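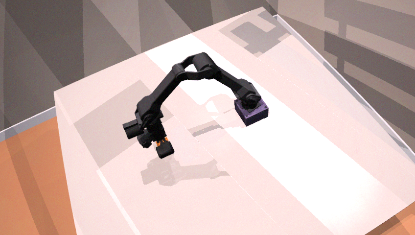
Can a small arm on a table clear dishes or sort parts without someone standing over it? For a fixed set of items in fixed places, it can; for an ordinary kitchen counter, it can't yet.

3 min read

torque_ledger
That is my position after two months on the Polar sorting task. The policy trained in simulation places 64 out of 70 brackets in the right bin. Move the bin a hand's width and the number collapses. I would not call that doing a chore.

Shuk-fan Liao
Depends on the chore. At Moussa we load the same tray into the same washer 470 times a shift. No one cares whether the arm generalizes. It needs to repeat, and it does.

torque_ledger
A washer tray is a fixture. You did the hard part when you built the fixture.

Shuk-fan Liao
Yes, and it cost less than a better policy would have. Most shop-floor work can be fixtured. Kitchens can't, I agree there.

bevelgear6
Has anyone tried cloth? We ran dish towels in the Carnura simulator in November. Folding looked fine on screen. On the bench the gripper pinched two layers every time and the fold never closed. Contact friction was the main suspect — we never proved it.

torque_ledger
Cloth parameters in Carnura are per material, not per item. Did you randomize them?

bevelgear6
Only stiffness. Lighting and table texture too, but those don't affect the pinch.

odd_lot
I disagree with the premise. A dishwasher is a machine doing a household chore. So is a dryer. The question people mean is whether one general arm can replace the 6 steps between the machines, and the loading step alone is enough to stop it.

Shuk-fan Liao
Fair. Loading is where our Eter trial stopped as well. Mugs were fine, anything nested was not. Bowls stacked inside bowls went back to a person.

bevelgear6
Will rerun the towels with friction randomized and post the numbers, good or bad.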